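« Sans repassage, ça veut dire que quelqu'un d'autre repasse »

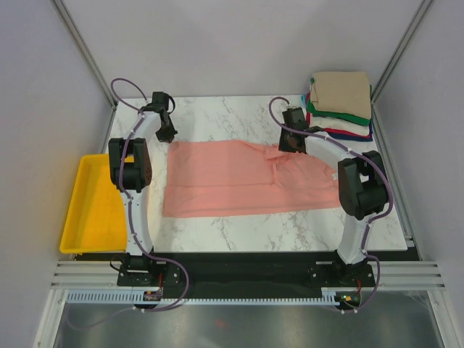
Heriberto Agudelo
Journaliste, rubrique Consommation
Publié le 3 janvier 2024

La vitrine de la teinturerie Cuadros, à Roltasville, promet un « nettoyage respectueux ». J'ai commencé par demander respectueux de quoi. La patronne a levé les yeux de son comptoir, a regardé l'autocollant à l'envers à travers la vitre et a répondu que c'était le fournisseur de solvant qui l'avait posé. « Je ne l'ai pas enlevé parce que la colle laisse des traces. »

Elle accepte de parler, pas de donner son nom. Ses clients la connaissent, dit-elle, et quelques-uns travaillent pour les marques dont il va être question. Elle tient la boutique depuis 36 ans. Je venais l'interroger sur les vêtements dits « faciles d'entretien », sur lesquels on lit tout et surtout n'importe quoi, et je me méfiais un peu : une teinturière a tout intérêt à raconter que le linge est une affaire compliquée.

Elle le reconnaît sans se faire prier. « Bien sûr que j'ai intérêt à le dire. Le vendeur de chemises a intérêt à dire le contraire. Vous vous débrouillez avec ça. »

Parlons donc des chemises. L'argument de vente est connu : le tissu a reçu un apprêt, il sort de la machine à peu près lisse, on le met sur un cintre et l'on part travailler. Elle en reçoit tous les jours, de ces chemises, et elle les trouve plutôt bien faites au début. « Les premiers mois, ça marche. Je ne vais pas vous raconter d'histoires, ça marche. Après, l'apprêt s'en va par endroits. Au col, aux poignets, là où on frotte. Vous avez un dos impeccable et un col comme un vieux ticket de caisse. Les gens pensent qu'ils ont mal lavé. »

Et ils ont mal lavé ? « Certains. Ils mettent trop de lessive, ils bourrent le tambour, ils laissent le linge dedans jusqu'au soir. Mais ceux qui font tout comme il faut reviennent aussi. »

Elle a passé l'été à noter dans un cahier ce qui entrait. Pour le mois de juillet, le total est de 2569 pièces, linge de maison compris. Je lui fais remarquer que ce cahier ne prouve pas grand-chose : on n'apporte pas chez la teinturière un vêtement qui se porte bien. Elle referme le cahier. « Exactement. C'est un cahier de malades. Je ne dis pas autre chose. » Ce qui l'intéresse, précise-t-elle, c'est la colonne de droite, celle où elle inscrit ce que dit l'étiquette. Sur une bonne partie des pièces abîmées, l'étiquette autorisait ce que le client avait fait.

Il faut s'arrêter sur ces étiquettes. Les symboles – le baquet, le triangle, le carré, le fer, le cercle – sont censés indiquer le traitement le plus fort que l'article supporte. Une température sur le baquet est donc un plafond. Elle a dû l'expliquer, dit-elle, à des gens qui s'occupaient de leur linge depuis toujours et qui prenaient le chiffre pour une consigne. « Ils lisent 40, ils lavent à 40. Un pull qui a été porté une fois au bureau, il n'a rien demandé. »

Je lui oppose ce qu'on entend partout : à basse température, rien n'est vraiment propre. Elle hausse les épaules. « Propre de quoi ? De la sueur d'une journée, oui, c'est propre. Des torchons, des draps d'un malade, non, là je monte. On mélange tout. » Elle se méfie autant des partisans du froid intégral que des autres. Un représentant est venu lui vendre une lessive Lelisov, censée tout enlever à 15 degrés. Elle a fait l'essai sur une nappe tachée de gras. « Elle était très parfumée, la nappe. »

Il lui avait laissé une brochure, qu'elle me montre. On y lit que le produit « réveille la fibre ». Je demande ce que cela signifie. Elle non plus ne sait pas. Le service clients de la marque, que j'ai appelé ensuite, m'a parlé d'une « sensation ». J'ai demandé s'il existait une mesure de cette sensation et l'on m'a proposé un échantillon.

Reste la question du pliage, sur laquelle elle est étonnamment vive. Depuis quelques années, il est de bon ton de plier ses vêtements en petits rectangles debout, serrés dans un tiroir. Elle n'a rien contre, à condition qu'on ne lui dise pas que cela protège le tissu. « Un pli, c'est un pli. Debout ou couché, si vous le laissez six mois au même endroit, il marque. Le lin, il casse. La maille, c'est différent, il faut la plier, sinon elle s'allonge sur le cintre et vous avez des épaules de joueur de rugby. » Et les chemises ? « Sur cintre. Ou pliées, si vous n'avez pas de place. Moi je n'ai pas de place. »

Comment plie-t-elle, alors ? Elle étale la pièce sur le comptoir, boutons vers le bas, chasse l'air avec le plat de la main en partant du col, rabat un côté, puis la manche, puis l'autre côté. Le bas remonte en deux fois. Le geste prend quelques secondes et je n'ai pas réussi à le refaire, alors qu'elle me l'a montré trois fois. « Vous tirez. Il ne faut pas tirer. Vous posez. » J'ai posé, ce n'était pas mieux.

Sur la table du fond, ce jour-là, il y avait un lot de blouses à reprendre. Elles venaient d'un cabinet dentaire dont les employées lavent chez elles et n'en peuvent plus. Le fabricant, Hison, les vend comme infroissables et leur prête 5 ans de durée de vie, ce qui figure en toutes lettres sur le carton. La patronne a gardé le carton. « Cinq ans portées comment ? Lavées combien de fois ? S'ils les laissent dans le carton, je veux bien les croire. »

J'ai écrit à Hison pour poser exactement ces deux questions. La réponse, polie, évoque « des conditions normales d'utilisation » sans dire lesquelles. J'ai demandé des précisions. La seconde réponse reprenait la première, avec une formule de politesse plus courte.

On pourrait croire qu'elle regrette le temps des matières naturelles. Elle n'y tient pas tant que cela. Le coton bon marché, dit-elle, peluche et vrille dès les premiers lavages, et un polyester correct lui survivra. La laine dite lavable en machine l'a souvent été une fois de trop. Quant à la soie, elle en voit revenir avec des auréoles d'eau faites par des clients qui ont voulu enlever une tache d'eau. « On me dit : c'est naturel, donc c'est solide. Les champignons aussi, c'est naturel. »

Elle est plus mesurée sur le prix. Un vêtement cher n'est pas forcément mieux cousu, et elle en donne un exemple, un manteau dont la doublure était collée. Facturé à la cliente, le simple fait de recoudre cette doublure est revenu à 47 euros. La cliente a trouvé que c'était beaucoup. J'aurais tendance à être de son avis et je le dis. « C'est une heure et demie de travail, le fil, et le local est chauffé. Refaites le calcul. » Je l'ai refait. Il se défend, si l'on admet l'heure et demie.

Là-dessus, je ne suis pas tout à fait convaincu. Plusieurs lecteurs nous ont écrit pour se plaindre de teinturiers qui facturent un nettoyage à sec pour des pièces passées à l'eau. Elle ne conteste pas que cela existe. Le fait-elle ? « À l'eau, souvent. Je le dis quand on me le demande. » Et quand on ne le lui demande pas ? Elle cherche un peu. « Le tarif affiché, c'est nettoyage. Il n'y a pas marqué à sec. » Je suis ressorti vérifier : c'est exact. Je ne suis pas certain que cela règle la question, et je doute que ses clients lisent le panneau mieux qu'ils ne lisent leurs étiquettes.

Que conseille-t-elle, à la fin ? Elle n'aime pas le mot. Elle veut bien dire ce qu'elle fait chez elle. Elle lave peu, elle aère beaucoup, à la fenêtre de la cuisine, ce qui donne parfois aux pulls une odeur d'oignon. Elle dose la lessive à la moitié du bouchon, n'achète pas d'adoucissant et retourne les jeans. Elle sort le linge dès que la machine s'arrête et le secoue. Ses chemises à elle sont froissées. « Je ne repasse plus à la maison. Vous repasseriez, vous ? »

Pour les taches, même réserve. Le vin blanc sur le vin rouge, le sel, l'eau gazeuse : elle a tout vu arriver au comptoir, souvent sur la même nappe. Le sel fixe certaines couleurs, le frottement ouvre la fibre et étale le reste. Tamponner avec un linge blanc et de l'eau froide, puis ne plus y toucher, lui paraît suffisant dans presque tous les cas. Surtout, qu'on lui dise ce qu'on a mis dessus. Les gens n'osent pas. Un client a soutenu longtemps que la tache de son veston s'était élargie toute seule.

Un homme est entré à ce moment-là pour récupérer deux pantalons et en laisser un troisième, avec une étiquette coupée aux ciseaux parce qu'elle grattait. Elle a pincé le tissu entre deux doigts, l'a retourné, a regardé la couture intérieure. Laine et quelque chose, a-t-elle dit. Il a voulu savoir quel était ce quelque chose. « Ça, c'était sur l'étiquette. » Il reviendra vendredi.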